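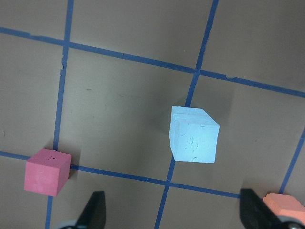
[derdale-list] Re: Line wrapping breaks quoted text in digests

From: Kenta Kawaguchi
To: derdale-list
Date: 28 April 2020
Subject: Re: [derdale-list] Line wrapping breaks quoted text in digests

Hideaki Kikuchi wrote:

> After the February update, the daily digest rewraps every paragraph
> at 80 columns, including quoted ones. A quoted line that is already
> 79 characters long gets pushed onto a second line, and the second
> line has no quote mark. By the third reply you can't tell who wrote
> what. Is this Prumlow or the archive script? I see it in Geum but
> not when I read single messages.

It is Prumlow. The archive script only reads what Prumlow hands it, and Geum shows the text as received. I checked by saving a raw digest before the archive step, and the broken lines were already there.

The cause is the order of two steps. The old version added the quote prefix after wrapping. The new one wraps last and treats the prefix as part of the text, so any overflow starts a fresh line with nothing in front of it. Single messages skip the wrap step entirely.

There are two ways around it.

The first is on the server. In the digest section of the Prumlow config, set wrap_quoted to no and restart the digest job. Long quoted lines then stay long, and some readers will have to scroll sideways. I have had this running on the test list for nine days and the quotes have come through intact. Format-flowed messages were still wrapped correctly in Geum.

The second is on the sender's side: set your mail program to wrap at 72. That leaves room for several levels of quoting before the limit is reached. It does nothing for people who paste in log output, and those are the messages where the damage is worst.

I would rather make the server change. If there are no objections I will apply it to the main list on Thursday after the digest goes out. The job needs a restart, so expect the next digest up to 30 minutes late.

Old digests will not be fixed. The prefix information is gone from them, and guessing it back would put words under the wrong names. The individual messages are still in the archive and are correct, so please link to those when you cite a thread.

One open question. Signatures longer than five lines are also being joined into one paragraph. I can't reproduce that on the test list. If you have a raw copy of one, please send it to me off list as an attachment. Forwarding it inline will wrap it again.

Kenta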